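I bought the Lakomance heated airer in August, when it was reduced, and have used it through 2 winters now. It replaced a plain wire rack from Triltlow that had gone rusty at the joints.

It has 3 tiers and folds flat enough to go behind a door. The box says it takes 9 kg of washing. I would put the real figure lower, as anything near that weight makes the top tier sag in the middle.

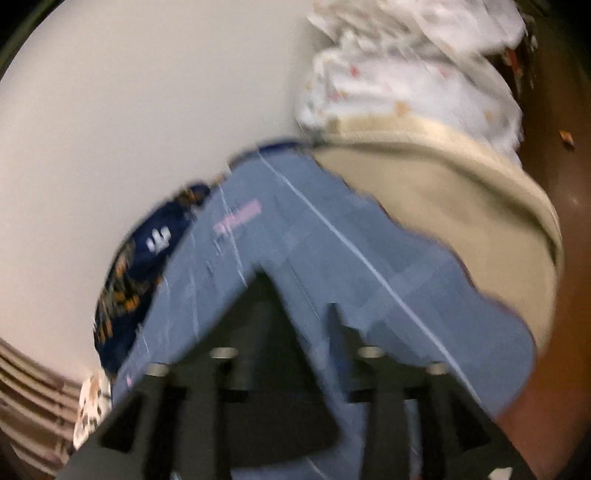

Drying times depend a lot on what you hang. Shirts and pillowcases put on at bedtime are ready by morning. Jeans are slower — the waistband and pockets stay damp long after the legs are done, so I turn them inside out and move them halfway through. The bars only warm what touches them, and a zip-up cover helps. Lakomance sells one separately, but it ought to come in the box. 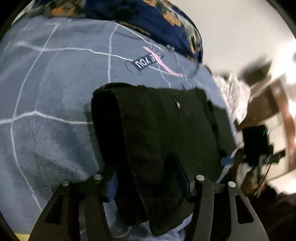 Double sheets have to be folded over two bars and turned at least once. A king size is more trouble than it's worth.

The lead measures 188 cm, a bit short for our landing. One foot cap came off in the first month and McKinnon, the shop on Tindodgate, gave me a new one without asking for the receipt. The switch has no timer, so I use a plug-in one.

Four stars. I would buy it again at the sale price, with the cover.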